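Section 3. Wrist Camera Check and First Pick

This section applies to the Resuseck tabletop arm as assembled in the Clurdale shared workshop. Complete Section 2 (Mounting and Cable Routing) before you begin. Members working at home may follow the same steps, provided that the arm is clamped to a fixed surface.

3.1 Before You Start

You will need the following items:

Assembled arm with two-finger gripper
Wrist camera, connected and secured
Control computer with the MacRitchie software installed
One bowl, in a color that stands out from the work surface
One small block that fits easily between the open fingers
Emergency stop switch, within reach of the operator's free hand

CAUTION: Keep hands, sleeves, hair and lanyards out of the working area whenever the motors are powered. The gripper can close without warning if a command is left over from an earlier session.

CAUTION: Do not use glass or ceramic bowls for the first pick.

3.2 Preparing the Work Surface

1. Clear the table of tools, screws and offcuts. Loose hardware must be returned to the parts tray.

2. Select a plain, light-colored surface. A cloth or paper covering may be used if it is taped down along all edges. Light creases do not affect the check.

3. Place the bowl near the center of the working area and put the block inside it. The block does not need to be square to the table.

4. Turn off any desk lamp that points directly into the lens. Overhead lighting is sufficient.

NOTE: Other objects may remain at the edge of the camera view if they do not touch the bowl and are outside the path of the arm.

3.3 Checking the Camera View

1. Switch on the control computer first, then the motor supply. Wait for the status light on the arm base to turn steady green.

2. Start the MacRitchie software and open the Wrist View panel.

3. Select Home. The arm moves to its rest position. Stay clear until it has stopped.

4. Select Look Down. The arm extends over the table with the gripper open and the camera facing the surface.

5. Compare the Wrist View panel with Figure 3-1. The bowl should be near the center of the view, and both fingertips should be visible at the bottom.
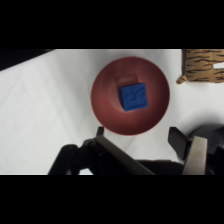 Figure 3-1. Wrist view with the gripper open and the block in the bowl.

6. If only one fingertip is visible, stop the arm, turn off the motor supply and loosen the two camera bracket screws. Turn the bracket until both fingertips can be seen, then retighten the screws.

7. If the view is upside down, select Rotate View. Do not remount the camera.

NOTE: Black bands at the top and bottom of the Wrist View panel are normal. The panel is taller than the camera picture, and the software fills the remaining area.

8. Select Save View. The saved view is used for comparison at the start of each session.

3.4 Setting the Gripper Limits

The default limits supplied with the software are intended for the Adeo finger set. If other fingers have been fitted, the limits must be set again by the procedure below.

1. Open the Gripper panel and set Speed to 2. Higher speeds are not permitted until the first pick has been completed.

2. Select Open Fully. Enter the position value shown on the panel in the build log. On the workshop arm, this value is 600.

3. Hold a spare block between the fingers with the long tweezers. Do not use your fingers.

4. Press Close Step repeatedly until both metal fingers touch the sides of the block. Enter this value in the Hold Limit field. On the workshop arm, the value is 454.

5. Remove the tweezers. The block should stay in place. If it slips, press Close Step once more and update the Hold Limit field.

CAUTION: Do not force the gripper past the point of contact. Continued pressure overheats the gripper motor and may bend the linkage. If you hear a steady buzzing sound, select Release immediately.

6. Select Release, take the spare block off the table once the fingers have stopped, and select Save Limits.

3.5 First Pick

1. Return the arm to the Look Down position. Confirm that the block is still in the bowl.

2. Using the hand controller, move the arm until the block is between the fingertips in the Wrist View panel.

3. Lower the arm in short movements. Stop before the fingertips reach the bottom of the bowl.

4. Press Hold. The fingers close to the Hold Limit and stop.

5. Raise the arm straight up until the block is clear of the rim. Sideways movement below the rim will drag the bowl across the table.
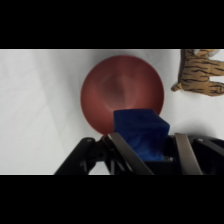 6. Keep the block between the fingers while you check the grip in the Wrist View panel. A block held at a tilt is acceptable if both fingers are in contact with it.

7. Lower the block toward the bowl and press Release.

8. Repeat steps 1 through 7 until three picks in a row have been completed without a slip. Record the result in the build log.

NOTE: If the arm stops partway and the status light flashes amber, a joint limit has been reached. Select Home and move the bowl closer to the arm base.

3.6 Shutting Down

1. Select Home and wait for the arm to stop.

2. Turn off the motor supply, then close the software.

3. Place the cover over the wrist camera.

Changes to the limits on the workshop arm must be approved by Hamidreza Mirzaei before they are saved. The values in this section were last checked in August.

Continue to Section 4, Recording a Movement.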